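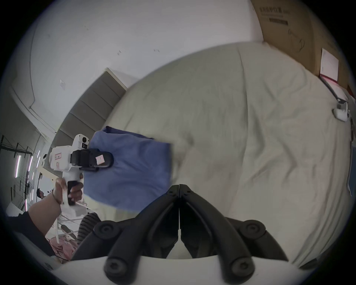 # November, after nine in the evening

The bedroom is almost a bedroom now. I write this sitting on the floor of the kitchen, because the kitchen has the good lamp, and because if I sit on the bed I will sleep and then there is no diary for today either.

I started with the bed. My mother always started with the bed. She said that when the bed is made the room is already half clean, and I believed this as a child and I still do it, although it is not really true. The duvet cover is the pale one, something between beige and gray, and it is full of creases. I do not own an iron at the moment. I own one, I mean, but it is in a box and I have not met that box yet. I pulled the duvet by the corners and I hit it with my flat hand, and it went up again in the middle like bread. In the end I left it. Ewan says a duvet should look like somebody could enjoy it. He has never ironed anything.

The blue cloth I folded and put at the edge of the bed. It is the soft one from Kılıçarslan, the small shop under the old apartment, where the man always wrapped everything in two layers of paper, even a dish towel. I bought it there in the last week before moving. I did not need it. I think I only wanted to say goodbye to him in a way that was not embarrassing, and paying for something is the easiest way. When I fold it the corners turn up a little. I press them down, they turn up. I tried to fold it in three first, the way Babar folds, but then it became a thick roll and looked like something from a hospital. So I folded it the simple way.

## The big box

The big cardboard box is still behind the bed, leaning on the wall. I have decided to be calm about it.

It has Chinese writing near the top, dark letters in one line, and every visitor asks me what it says. I do not read Chinese. Babar held his phone in front of it last week and the phone gave him three different answers, and one of them was about fish. So I stopped asking. The paper that is taped on the lower part is mine to deal with, I have to copy it into the notebook before I throw the box away, and this is the true cause why the box is still there. It is only five minutes of work. I have not done it for eleven evenings.

Under the paper is the flat folder with the red edge. I put the rental papers in it, and also the receipt from Stullis for the curtain rail, 202 with the delivery, which I still think is too much for one rail and a bag of screws. The woman on the phone was so kind that I did not complain. I practiced the sentence, "I would like to ask about the delivery cost," and then when she answered I said only "thank you, that is perfect." Later I was angry in the shower.

I must find a better home for the folder. A folder behind a bed is a folder that will be forgotten, and then in spring I will turn over the whole apartment to find it.

## The wall

The wall has small dark specks. I noticed them on the first day and I thought they were insects, and I looked at them for a long time to see if they walk. They do not walk. I tried one with a wet sponge tonight and it became lighter but it did not go away, and now there is a clean circle around it, so it is more visible than before. I will ask the landlord if I am allowed to paint. Ewan says do not ask, only paint, white is white. But I know from the old place that white is not white. We painted there one corner with the wrong white and it looked like a tooth.

The gray headboard is better than I feared. In the shop it looked like an office chair. With the lines of stitching going across it, and the lamp on, it has something warm. I went over it with the soft brush, always in the same direction, and there was a lot of dust in the seams for a thing that is almost new. I also learned that I cannot lean on it and read, because my head comes exactly at a seam. So I need one more pillow, or a shorter neck.

## Money, since I promised myself to write it

Moving cost us 1396 until today. I wrote all of it on one page, and then I closed the notebook quickly. In this is the van, the deposit for the van, the man who helped carry, the rail from Stullis, the mop, the second mop (I do not want to discuss the mop), and the dinner at Pota for everybody who carried something. The dinner I do not regret. Babar ate two plates of the lentils and then told the whole table the story about his uncle and the piano, which I have now heard maybe 30 times and which gets a new floor each time. It was the fourth floor when I met him. Now it is the seventh.

## What I did not do today

- The shelf in the hallway. I have all the parts but I don't trust the wall.
- Copying the paper from the box.
- Calling my sister. It was too late there when I remembered.
- The winter coats. They are still in the Avura bags and I am afraid of the smell when I open them.
- The light bulb in the bathroom. I bought the wrong size again. I took the old bulb with me to the store in my pocket, to be sure, and then I forgot that it was in my pocket.

I want to write something about this evening that is not a list, before I close.

At one moment, I think it was a little after seven, I was smoothing the blue cloth for the second or third time and the neighbor above started to play the radio. It was not loud. Some old song with a trumpet. In the other apartment we never heard anybody, the walls were thick, and I always said how lucky we were. But I stood there with my hand on the cloth and I listened to the whole song, and also to the weather report after it, which was about a region where I do not live. I liked it. I thought, now there is somebody upstairs who also has an evening.

Then I went to look for the scissors and the feeling was gone, because I could not find the scissors. They were in the kitchen drawer with the spoons. I don't know who puts scissors with spoons. There are only two of us here and Ewan says it was not him.

He comes home tomorrow from his parents. I would like that he sees the room before the rest of the apartment, so maybe I will close the other doors and say nothing. He will open them, of course. The first thing he does in any home is open all the doors and then the refrigerator.

For tomorrow: bread, the right bulb (size is written on the back of my hand, do not wash before the store), tape, one pillow that is firm. Ask the landlord about paint. Ask also about the key for the cellar, he promised it at the start of the month and I have been too polite. And the iron, if I meet the box.

I am going to sleep now and ruin the bed.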